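The first joke lands at 11 on a Friday night, and it's about a zoning variance. Eighty people in the back room of the Prandine laugh so hard that the bartender stops pouring.

Welcome to Netex, the weekly news show that Nayeli Ventura and Citlali Robles have been putting on since August, and the most fun I've had with local politics in years. Ventura does the desk monologue. Robles plays every elected official in Goltthorpe, often in the same sketch, with one blazer and a frightening range of coughs.

"I read all 682 pages of the road budget," Ventura told me, still a little hoarse after the show. "There's a line in there for decorative gravel. I got nine minutes out of gravel!"

The gravel bit is wonderful. So is Sibusiso Sibiya, the show's bandleader, who sets the mayor's press releases to slow, heartbroken piano (the one on leaf pickup made my sister cry). And when a clip of Robles as a dozing county assessor reached the real assessor, he wrote in asking for tickets. He got two, near the front.

Yayra Tetteh, who edits the scripts, keeps one rule taped to her laptop: the joke has to be true before it's funny. She cut a killer line about the Arriaga bridge the night I visited, 20 minutes before doors, over one wrong date. Ventura groaned, then wrote a better one on a napkin. Go early, sit close, and stay for the piano. 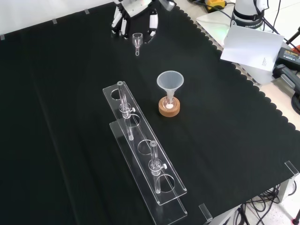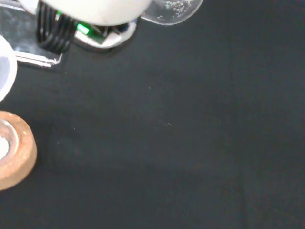
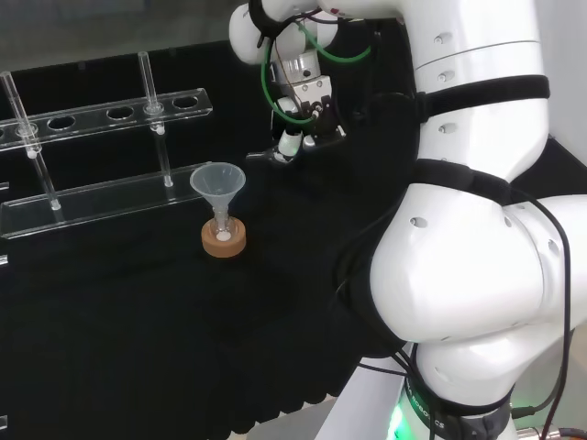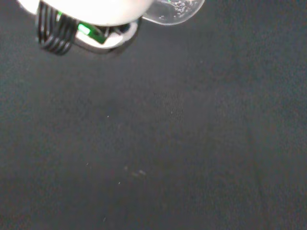
Photos: Evaristo Robles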